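ok thread on moving the Honemport apartment stuff to Danko before the lease is up. mostly for my cousins who keep asking

lease ends 2nd May. not extending, it's 218 a week extra if we run over and I am NOT paying that again

Trulluder quoted 700 for the big van + two guys. Turar was cheaper but wouldn't do the stairs. went with Trulluder

stairs are 24 steps with a turn in the middle. the couch came up in February with the legs off so it goes down the same way. Wen-hsiung has the allen key, pls don't lose it again

boxes: small ones for books!! last time somebody filled a wardrobe box with cookbooks and the bottom went on the landing

label the SIDE not the top. you can't read the top once theyre stacked

kitchen gets packed last, bathroom second to last. leave the kettle out

parking permit for the van is 117, already paid, Chin-lung Tai has the printout. tape it inside the windshield

wrapping and lining paper, red and the white with gray plants on it

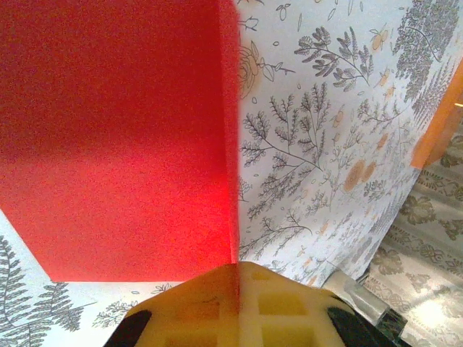 When do the keys go back? By noon on the last day, through the office mail slot, all three sets in one envelope

meter readings I'll do myself, just remind me

still need: tape, more tape, someone with a hand truck. text me dont reply here I wont see it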